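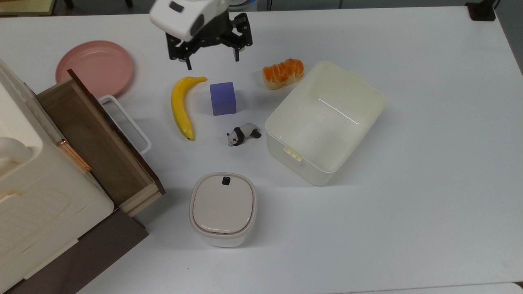 Small items, open bin and lidded canister on the white table.

Last updated: November, 4:55 pm

Ticket 1634 – lid on the small canister won't stay down, and the bin question

Hi again! I'm opening this as a new ticket since the old one got closed while I was out. It's about the little cream canister with the domed lid that came in our Sivano order, plus the open white bin that we use next to it. Two separate gripes, but they live on the same table, so I'm putting them together.

Gripe one, the lid. I press it down, it clicks, I walk off, and when I come back it's popped up on one side. Not every time – I'd say it behaves all morning and then acts up after lunch. I've been using it for the tiny bits that get lost in everything else.

Gripe two, the bin. We want all the loose stuff (the banana, the purple cube, the panda, the orange-topped bread) to end up in it at the end of the day, and people keep leaving things out next to it instead. I know, that's a people problem, but I did wonder if the deeper Bukano bin would help.

What I've tried so far:

1. Wiped the rim of the canister and the inside edge of the lid with a damp cloth, then dried both. There was some grit in there, so I got my hopes up. It held for 55 minutes and popped again.

2. Moved the canister back so it stands behind the bin, away from where everybody's elbows go. I left the panda out on the table beside the bin and kept the wooden box and the big cream container where they always are. No change with the lid, but I do like this layout better and it's easier to reach into the bin.

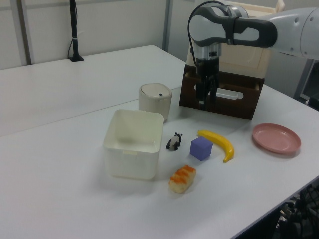 3. Left the lid alone for a full 60 minutes, no touching at all. I set a timer on my phone and sat there with my coffee like a hawk. It stayed shut! Then I opened it once, closed it, and up it came before I'd rinsed the cup. So I'm now pretty sure it's the catch and has nothing to do with the table.

4. Swapped the canister and bin around a few more times to see if people would put things away. They didn't, much. The panda got left lying on top of the purple cube in front of the bin, and the bin had nothing in it.
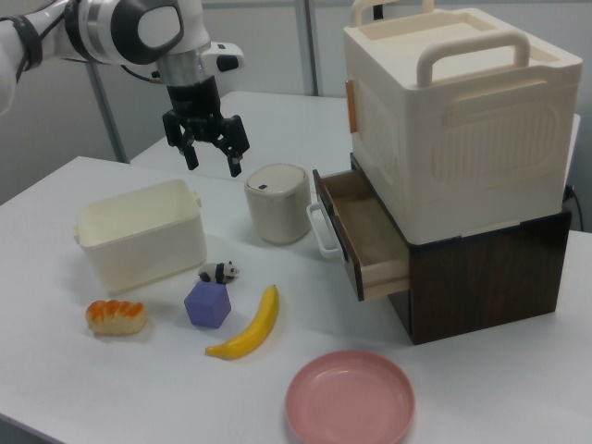

Photo: Civach workroom

Reply from the Oei desk came in this morning (thanks, that was quick). They asked if I was pushing on the middle of the lid or on the edge. Middle, always. They want me to try the back edge, near the little dark button, and hold it for a count of 4. I've done that twice now and it's still closed as I type, but I've been fooled before, so please don't close the ticket yet.

On the bin, they said the deeper one takes up more of the table, and I don't think we can spare the room. I'll stick with ours and put a note up.

Still open from my side: can I get a spare lid on its own, or do I have to send back the whole canister? I'd rather keep the bottom half, it's fine.

Status: waiting on parts desk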